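Market Reports > Apparel & Accessories

Corkness Releases Its June 2025 Outlook on Gloves and Scarves

I've been putting this report together since March, and I'm so happy it's finally out the door! Our new outlook on gloves, scarves and other cold-weather accessories covers 84 national markets, and it's the biggest one we've done at Corkness (the last one stopped at hats, and plenty of you wrote in to complain).

We surveyed 1,236 shoppers and 15 retail chains. Knit gloves still bring in the most money, but scarves are growing faster, mostly through online sales. I didn't expect that -- scarves looked flat in our last round. Leather gloves are holding steady at the higher price points, and Hajdu, who supplied our wholesale price data, sees the same thing in its order books. 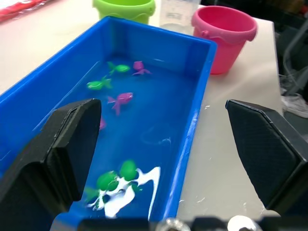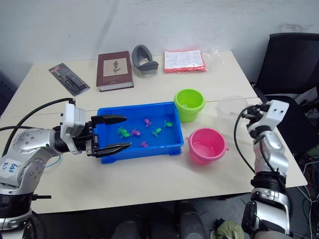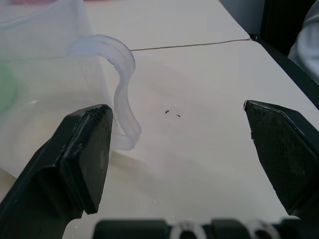
Revenue per person gets its own chapter this time, with tables for each country and a forecast for the next five winters. Datbridge ran the currency conversions, so you can finally compare markets without doing the math yourself. The full report costs $1,765 and you can order it through Todow, our distributor. Already a subscriber? Then it's in your account now -- go take a look, and please send me your questions, even the picky ones!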